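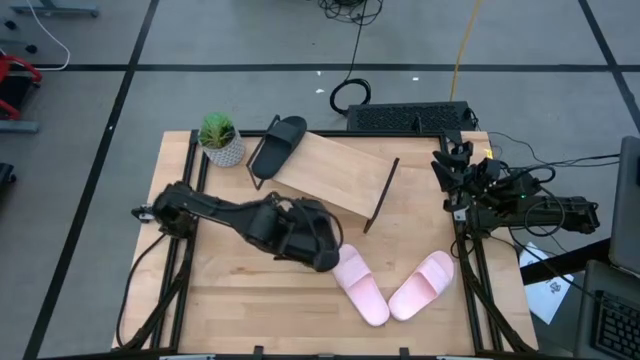
Comparing two grippers on soft footwear: a conversation with the Wetley bench engineer

June 19, 2018

The manipulation bench at Wetley, in Holtuvbridge, spent most of the spring on a single comparison. Two candidate grippers were run on a two-arm table with slide sandals as the test objects. The engineer who ran the trials spoke with us about the procedure, the controller settings and the results. The engineer asked to be identified by role only.

The choice of object came first. Earlier work on the bench used machined blocks and plastic bottles, and both grippers handled those without trouble. "We had a set of parts where everything scored in the high nineties, and you can't choose between two grippers with that," the engineer said. "A slide has a flat sole, an open toe and a strap with air under it. There are three or four reasonable places to grab it and most of them fail in some way."

The task is to take a slide lying flat on the table and set it on a sloped wooden board held up by a wire stand. The slide may start at any angle. It has to stay on the board for two seconds after release. Pink and black slides are both used, with the colors mixed between the table and the ramp.

Asked whether the color mattered, the engineer said it mattered to the camera and to nothing else. "Light pink on pale wood is low contrast. The edge of the sole gets lost under the room lights. The black ones segment cleanly on the wood, but then you have a black gripper closing on a black strap, and the fingertips are hard to find in the picture. We kept both. If you tune on one, the other gets worse."

The two grippers are known on the bench as the Costache and the Kendenel, after the internal projects that produced them. The Costache closes with a fixed force limit set before the run. The Kendenel reports motor current back to the controller and can adjust the force during the grasp. The two have the same maximum opening. Each was mounted on the left arm for one block of trials and on the right arm for another, so that differences between the arms would not be read as differences between the grippers.

In total the bench logged 317 trials. Of these, 23 were thrown out. Most of the discarded trials were communication timeouts in which the arm stopped before reaching the object. A smaller group came from a camera mount that had worked loose in January and was not found until the calibration check failed. "Those runs looked fine by eye," the engineer said. "The offset was a few millimeters. On a block you would never see it. On the strap it is the difference between going under and landing on top."

On overall success the two came out closer than expected. The Kendenel did better on the strap grasp, where one finger goes under the strap and the other closes from above. The Costache did better on the side grasp, with the fingers on either edge of the sole. The engineer puts the second result down to stiffness. "The Kendenel backs off when it sees a current spike. A foam sole gives you a spike and then relaxes, so the controller reads that as a slip and squeezes again. You get a small oscillation. It usually settles. When it doesn't, the slide rotates in the grasp and goes on the ramp crooked."

A filter on the current signal reduced the oscillation. It also delayed the detection of real slips, and the setting finally used was a compromise. The engineer does not regard it as final and would like to repeat the side grasp with a lower closing speed before drawing anything from it.

The release turned out to be the weaker half of the task for both units. The board is smooth and slopes down toward one side, and a slide let go from any height tends to move. The first version of the program opened the fingers fully in one motion. The current version lowers the sole until contact is detected, opens partway, waits, and then withdraws along the direction of the slope. "Withdraw straight up and the lower finger catches the strap from inside. Then you are carrying the slide away again, and the log says the placement succeeded, which was annoying to clean up."

Cabling took up more time than the engineer had planned for. The bundle on each arm has to allow the full range of the wrist without loading it. With too little slack the wrist joint reports torque that has nothing to do with the object. With too much, the loop drops into the camera's view of the table. The present routing was the fifth tried. The engineer recommends measuring the joint torques through an empty motion before every block and keeping that trace with the results.

The table itself has changed little. It is a wood top in a black aluminum extrusion frame, with the arms mounted at opposite sides. The engineer preferred wood to a metal surface because it produces fewer reflections. The grain caused some false edges in the early segmentation and was dealt with in software.

On timing, the median cycle for the Costache was shorter, mainly because it does not wait on feedback. The engineer gave little weight to this. "Cycle time is easy to improve later. I would take the slower one if it told me why it dropped something."

The bench has recommended the Kendenel for the next stage, with the Costache kept as a spare and as a reference for side grasps. That stage uses both arms on the same slide, one holding the sole and the other working on the strap. A set of 127 starting positions has been prepared. The controllers currently run on separate clocks, and the first job is to get them onto a common one. The engineer expects to rerun part of the single-arm set afterward to check that the change has not moved the baseline.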